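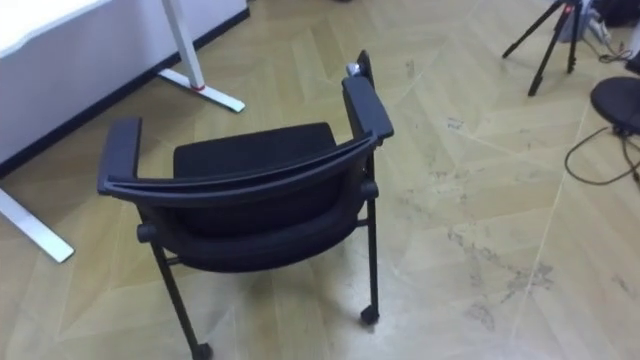
A black chair with armrests, on casters, on a light parquet floor.

The seat should be in the price

I fly between Kustholm and Urau three or four times in a year, mostly to visit my parents, and I have bought this ticket so many times that I know the booking pages by heart. First comes the fare, in big green letters. Then come the bag, the insurance, the fast lane and the text message service. And then comes the page with the plan of the airplane, where I am invited to choose my seat, and where every seat has its own price.

My opinion is simple. A ticket for a flight is a ticket for a seat on a flight. I can't travel standing, and I can't bring my own seat. So the price in the big letters should include a normal seat, given early enough that I know it, and families who book together should sit together without paying more. I will try to explain why I think so, and also where I am less sure.

My last booking was with Nurkano, through the comparison site Vrettos. The fare was 289 euros for the return trip, and I considered it a good price for that time of the year. On the seat page, the cheapest place in my row of wishes cost 20 euros in each direction. I am a person of normal size and I don't need a window. I only wanted to avoid the middle seat in the last rows, because the flight is long enough to make my knees angry. I paid. The fare was still acceptable after this, but it was not anymore the fare that had made me press the button.

For one person this is an annoyance. For a family it becomes a real amount of money. My colleague Lizelle Zwane booked for two adults and two children last summer, and her total came to 1,148 euros before seats. She is a patient woman and she read all the conditions. They said that the airline "will try" to place children near an adult. What does it mean, near? Is the row behind near? Is the other side of the aisle near? She didn't want to find out at the gate with a four-year-old, so she paid for four seats there and four seats back.

I don't blame her, and I would do the same. But I find it wrong to earn money from this kind of worry. The airline knows from the dates of birth that there is a small child in the booking. It has a computer which can put the child beside the mother in less than a second. When the same computer shows a warning that "your party may be separated," this is not information to me. It is pressure.

The argument of the airlines

People who defend the seat fee have an argument, and I want to be fair to it. They say that the old tickets were expensive for everybody, also for those who didn't care where they sit. Now the student with a small backpack pays little, and the businessman who wants the first row pays for his first row. Everybody buys only what he needs.

I accept a part of it. When I was a student I would have sat on the wing. I am also happy that somebody in row one pays extra for his legs, if this makes my own ticket cheaper. Extra legroom is an extra, it takes space away from other rows, and it is logical that it costs more. The same for the seats beside the emergency exit.

But row 23 has no special quality. It has the same cushion as row 24, the same distance to the next row, the same small table that doesn't stay closed. What I buy there is only that the company will not give me something worse. I have looked at the seat plan of several flights just before check-in closes, and often there are many free places with an aisle, while passengers without a paid seat are put in the middle of the back. Perhaps there is a good technical reason, such as the balance of the airplane. I am not an engineer and I leave this possibility open. I would only like to hear the reason from somebody who doesn't sell the seats.

There is also the matter of comparing. On Vrettos, I can sort flights by price, by duration and by number of stops. I can't sort them by the price with a seat. So a company that includes the seat and asks for a bit more stands lower on the page, and most of us never scroll so far. The honest seller is punished by the sorting. I think this is the worst effect of the whole system, worse than the fee itself, and it will continue as long as we look only at the first number.

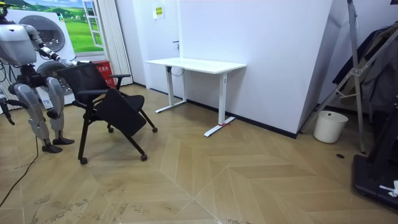 What I would change

I would begin with the children. Any child under twelve should be seated directly beside one adult from the same booking, with no fee, and this should be written in the conditions with the word "will" and without the word "try."

Second, the seat should be assigned when I pay for the ticket. If I don't like it, I can pay to change it, and then I know what I am paying against. Today I must decide without knowing what I would get for free. It is like a restaurant where you pay extra so that the waiter doesn't choose your dish.

Third, the comparison sites should offer one more box to tick: show prices with a standard seat. They already do it for bags. Last April I helped my uncle to find a long trip with one stop, and with the box for bags we saw directly that the ticket for 770 euros was cheaper than the one that looked much better at first. He doesn't use computers a lot, and even he understood this box immediately.

Some friends tell me that fares would go up if all of this became obligatory. Probably yes, a little. I would prefer to pay this little in the open, on the first page, where I can still go away and look at the train. Maybe I am old-fashioned in this matter — my wife says that I get angry over the price of two coffees at the airport. She may be right about the amount. She books her flights with the same airline, takes what she gets, and on our trip in the fall she will sit in 27E.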